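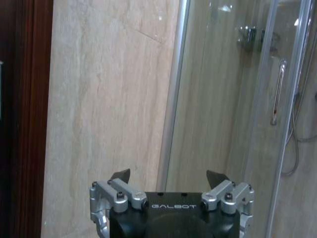
Beige marble-effect wall panel beside a curved glass shower enclosure.

Triltby Bathrooms
Home / Help and Advice / Wall Panels and Curved Showers FAQ

Wall Panels and Curved Showers: Your Questions Answered

Last updated 8 January 2022 by Nikola Kurek

We get a lot of mail about bathroom corners, and I love reading it (yes, even the long letters!). The same questions do come up again and again, though, so I've gathered them on one page with the answers we usually give. Grab a coffee, have a scroll, and write to us if yours is missing.

Do I have to take my old tile off first?

Usually you don't, as long as the tile is flat, sound and firmly stuck to the wall. Tap your way across it with your knuckles and listen for hollow spots. A loose tile or two can come off and the gap be filled, but if half the wall sounds like a drum, please take it all down before you spend a cent on panels. Panels over tile do add thickness, so have a look at how far your faucet and shower valve stick out before you order.

Will a marble-effect panel look fake?

I suppose that depends on how you feel about marble! The beige patterns are our most forgiving ones, and they sit very comfortably next to dark wood, so if you have a mahogany-colored door frame you're fond of, keep it. Ask for a sample and leave it in the bathroom for a few days. Look at it in the morning, and then again at night with only the ceiling light on. Plenty of people change their minds after dark, and it's much nicer to do that with a sample than with a full wall.

Can a curved enclosure go against panels?

Yes, and it's one of our favorite combinations. The curve is all in the glass, and the wall profiles on either side are straight, so they fasten to a panel the same way they would to tile. Put the panels up first, let the adhesive cure, and then fit the profiles with a bead of silicone down the outside. Check your walls with a long level before any of this. Curved glass has very little patience with a wall that leans.

How much does it cost?

Our Brernside panels are $124 each. A full corner with the enclosure and professional fitting is a bigger number, of course. Reynaldo Cabrera, who looks after our quotes, asked me to mention that the last one he wrote came to $2,641, with the old tray taken away and a new one put in. Yours could be lower or higher depending on the plumbing, so do send him your measurements and he'll work it out properly.

How do I clean the panels?

Warm water, a drop of dish soap and a soft cloth. Rinse, then dry. Please keep scouring pads and gritty creams far away from them, along with anything containing bleach. The shiny finish will scratch, and I'm afraid we have no trick for bringing it back.

And the glass?

A squeegee after each shower does more than any spray I've ever bought. On curved glass, use a small one with a flexible blade and work from top to bottom in narrow strips, or you'll leave a stripe down the middle that drives you crazy. For hard water spots, mix white vinegar with the same amount of water, wipe it on, leave it for a few minutes and rinse well. Keep the vinegar off any natural stone.

The silicone in my corner has gone dark. Can I go over it?

Oh, please don't! New silicone won't stick well to old. Cut the old bead out, clean up the leftovers with a silicone remover, let everything dry overnight and start fresh. Choose a sanitary grade.

Do you still carry the Visser range?

Only until February, when the Fultlow range takes its place. If you think you might want a spare panel in the same pattern, order it with the rest and store it flat. Matching one later is hard.

Where do I send photos of my bathroom?

Use the contact form and attach as many as you like. Corner shots and a few measurements help us most, including the ceiling height.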